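The Case for the Pale Table
Marlina Tarigan
Jan 25, 2024

The standard advice on choosing a table for mixed household use is to buy dark and cover it. Dark tops hide stains, the reasoning goes, and a cover prevents the stains that dark tops fail to hide. I have followed this advice twice and now think it wrong on both counts. A table that is used for work of any kind, including mending, sorting, paperwork and minor repair, should have a light wooden top and should be left uncovered for most of its life.

The argument starts with contrast. Most of the small items handled at a table are dark or mid-toned: screws with a black finish, pencil leads, thread, staples, seeds, keys, rubber washers. On a walnut-stained surface a black screw has to be found by touch or by the glint off its head. On a pale surface the same screw is visible from a standing position under an ordinary ceiling lamp. White items are the exception, and I accept that anyone who mainly works with white buttons or white thread has grounds to disagree. A sheet of dark paper solves that case for the hour it lasts.

The second consideration is light. A pale top returns a good share of the light that falls on it, and this reaches the undersides and inner faces of whatever is being worked on. The difference is easiest to see when looking into a recess or a hole. On a dark table I need a task lamp for this by midafternoon in winter. On a light one I can usually put it off until the window has gone dark. A glossy white laminate would return more light again, but it also returns it in one direction, straight into the eyes, and the reflection of the bulb moves about as the head moves. Matte or satin wood scatters it. The finish matters as much as the color here, and furniture catalogs seldom give the two equal attention.

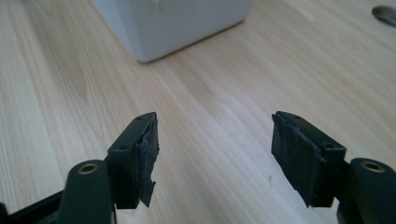 A light wooden tabletop.

Against all this is set the objection that pale wood shows everything. It does. I regard this as the main practical advantage. A spill on a dark top is noticed when a sleeve goes into it. A spill on a pale top is noticed when it happens, and most liquids do little harm to a sealed surface if they are wiped up within a few minutes. The rings and black marks I have been asked to look at on other people's tables were, in the majority of cases, on dark furniture, and had been there long enough that their owners could not say what had caused them.

Graphite, grit and metal filings follow the same rule. Grit is the real enemy of a finish. A plate pushed across three grains of sand will do more damage than a year of tea. If the grit can be seen, it gets brushed off. If it cannot, it is ground in.

Covers deserve a section of their own. The usual types are cloth, vinyl and the self-healing cutting mat. Cloth moves, snags, and soaks up a spill and holds it against the wood. Vinyl is worse over the long term. The plasticizer in soft vinyl can migrate into some finishes and leave them tacky, and a cover left down for a season in a sunny room will leave a rectangle of a different color when it comes up. Pale woods are particularly liable to this, as many of them yellow or deepen with exposure. The owner who covers a pale table to preserve it may end up preserving one part of it at one shade and letting the rest go to another. Even exposure is the only treatment I know of that avoids the problem, and it requires nothing except leaving the cover in the closet.

The cutting mat I exempt, provided it is put away after cutting. It is a tool. A mat that lives on the table permanently is a cover, and has the faults of one.

My own experience rests on two tables. The first was a Viltcombe extending model with a dark stain over an unspecified softwood, bought for the house in Travilstead and kept for 14 years. The stain was a surface coat only. Every scratch therefore exposed a line of light wood beneath it, so that the table advertised as hiding wear displayed it in the highest contrast available. I touched up the scratches with a marker, which matched in daylight and went purple under the lamp. The second is a plain pale top from Farnent, with no stain at all. A scratch in it is the same color as the wood around it. From the far side of the room I cannot find the scratches, and I know where they are.

That asymmetry seems to me decisive, and I am surprised that it is so rarely mentioned. A stained finish has a thin layer of color that can only be lost. Unstained wood has the same color, or near enough, all the way down. It can be sanded locally. It can be sanded a second time. The same holds for solid wood with a clear oil or varnish, and to a limited degree for veneer, where the limit is the thickness of the veneer and the operator should stop well short of it.

Maintenance is modest. I wipe the top with a damp cloth and dry it with another. Crumbs and filings are brushed off first, in the direction of the grain. Each May I go over the surface with 320-grit paper by hand, lightly, then apply one thin coat of Hartono oil, leave it for 50 minutes, and take off everything that has not soaked in. The rags are spread flat outdoors to dry, as oil-soaked rags left in a heap can heat up and catch fire. The whole operation uses a morning. Varnished tops should not be oiled, and need only the wiping.

There are uses for which I would not recommend a pale wooden table. Hair dye, turmeric and permanent ink will mark it if they get past the finish, and households that deal in these in quantity should consider stainless steel or stone. Soldering wants a heatproof pad on any wooden surface, whatever its color. Tables in commercial kitchens are governed by rules that have nothing to do with preference.

I would also concede the matter of taste. A dark table in a dark room has a settled appearance that a pale one does not, and if a table is there chiefly to be looked at, the owner may stain it as deeply as she likes. Few tables in ordinary homes are there for that purpose. They hold bills, sewing, school projects, half a toaster and five different kinds of tape, and the person sitting at them would like to be able to see what is there. When the Farnent table is eventually past sanding I intend to replace it with another in the same color, preferably with a slightly thicker top.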